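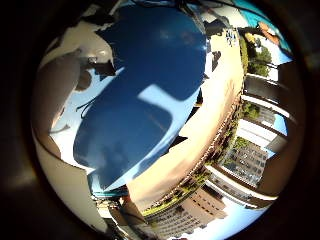 Fig. 1. Highlight on a glossy blue surface.

**Wk 4 – glare, gloss, daylight (notes, not the full lecture)**

Specular = mirror-like, angle in = angle out. Diffuse = scattered everywhere. Most real surfaces do both. A highlight carries the color of the light, mostly, not the paint. Exception: metals.

Curved surface squeezes the whole surroundings into a small patch. Windows end up as little bent rectangles. Know this for the lab.

Luminance numbers from the Hesden survey (cd/m2):
- matte wall, shade: 800
- same wall, sun: 2,093
- gloss panel, sun, off the highlight: 1,800

Don't mix up luminance and illuminance!! Half of last years papers did.

Glare, 2 kinds. Disability glare = you see less. Discomfort glare = it hurts, you may still see fine. Older eyes scatter more light so first kind gets worse with age. 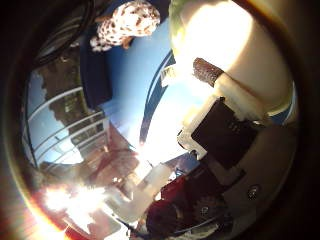

Fig. 2. Strong sun, pale surface.

Rhonda Gill objects that the survey wall was repainted before the sun reading, so the two wall figures shouldnt be compared. Fair point, treat as seperate walls.

Read Karimi ch. 2 before lab. Bring the gloss cards back.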